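The Deposit

My aunt left me the house in Kotberg and one thousand dollars to deal with it. She had also left a note saying the house was haunted, but in a minor way, and that I should not let it affect the price.

I drove up in October. The real estate agent met me on the porch in a coat with the word Wurner stitched on the pocket, Wurner being the agency, and told me that ghosts were fine as long as they were disclosed. There was a form. I was to describe the nature of the disturbance and check a box for Seasonal or Year-Round.

"What does it do?" she asked.

I said I had only been there four minutes.

So I stayed the week, to be thorough. The first night, nothing. The second night I heard somebody in the kitchen reading a number aloud in a tired voice. One thousand one hundred twenty-two. A pause, a sigh, and then the same number again, like a man checking a receipt. I stood in the hall in my socks until my feet got cold and I went back to bed, a little insulted.

In the morning I went through my aunt's desk. She had kept every piece of paper the world had ever sent her, including forty years of letters from the Dastano Savings Bank, which had closed when I was in high school. In a folder marked HIM I found a ledger page in brown ink. A lodger had put down a deposit of $1,638 in a year when you could have bought the porch and most of the street for that. When he left, or whatever he did, he was handed back $1,122. Under "deductions" my great-grandfather had written one word: wear.

I called the agent. She asked whether a financial dispute counted as unfinished business, and I said I thought it was the main kind. 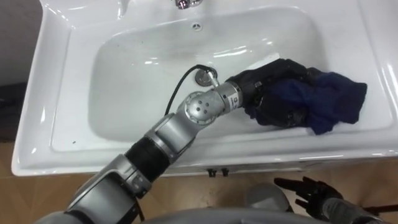 The lodger started on the deductions the third night, and he did them room by room. He went through the stairs (sound), the parlor rug (already stained) and the bedroom window, which had stuck since the day he moved in and which he had reported twice. He saved the bathroom for last, and I sat on the edge of the tub to hear him out. The sink was white, with a wide shiny rim and a deep rectangular basin, and it was plainly newer than either of us had any right to complain about. He complained anyway. He wanted it on the record that he had left no marks on the one before it.

I said I believed him. It seemed to throw him off.

The next day I took my aunt's thousand dollars out of the envelope, put five hundred and sixteen of it on the kitchen table, and went for a walk with Fakir, the neighbor's dog, who had been let into the house once and would not discuss it. When I got back the money was still there. That night the voice read out one thousand six hundred thirty-eight, slowly, with what I took for satisfaction. Then it cleared its throat and asked about the interest.

I checked Year-Round.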